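**Dried egg on plates after the dishwasher. Rinse first or not?**

Posted by Cyrill Lanz

Hi all! We moved the break room at our shared studio to a new spot in March, and with it came a secondhand Pichler dishwasher that we got for 249 (the seller swore it was barely used). I love not washing up by hand, but anything with egg on it comes out looking like I never ran the thing. Cheese is nearly as bad. Glasses and forks are fine.

I run the eco cycle, usually last thing before I go home, and use the Rumov tablets from the discount store. 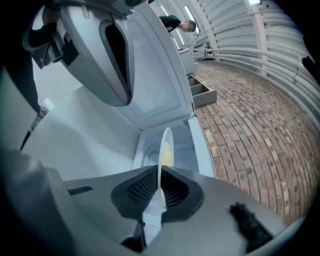 I've cleaned the filter twice already and the spray arms spin freely when I push them with a finger. My studio mate says I should rinse everything under the tap first, my mother says that's a waste of water and the machine should cope. They can't both be right, can they? I'd also like to know if I need to spend more on tablets, because I'd rather not.

---

**Konrad Aigner**

Your mother is mostly right :) Scrape, don't rinse. Get the lumps off with a fork or a paper towel and leave the thin film for the detergent, most tablets have enzymes in them that go after egg and starch and they like having something to chew on.

The bigger thing is time. Egg that sits on a plate all day sets like glue, and an eco cycle runs cooler than people think. If you only run it at night, do the short rinse-and-hold program after lunch (check the manual, mine calls it "prewash") or stand the eggy plates in a tub of COLD water for 30 minutes. Cold, please! Hot water cooks the egg on and then you're scraping with a fingernail.

Also look at how you load. Plates face the middle, and no big bowl parked in front of them. I had a mixing bowl blocking half my bottom rack for months and blamed the machine the whole time.

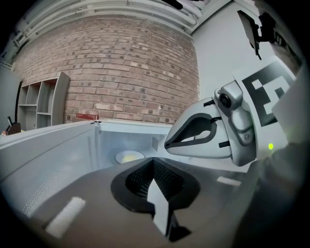 What temperature should I pick if the eco cycle doesn't do it?

Try the normal or intensive program at 66 degrees Celsius, or whatever your panel has closest to that, and keep it for the loads with egg and cheese. Go back to eco for cups and glasses, which don't need the extra heat and can go cloudy from it.

---

**emgate_fan66**

had the same trouble with my old Emgate, turned out to be hard water. fill the salt thing. done

---

**Zamumex**

Agree on salt, but set the hardness level too or it won't do much. The test strips are cheap. And before anyone buys pricier tablets: run the kitchen tap until it's hot before you start the machine, if it's hooked up to the hot line. Mine sits at the far end of the building and used to fill with lukewarm water every single time. I'm still on the same store brand tablets as before and the lasagna dish comes out okay, except for the corners.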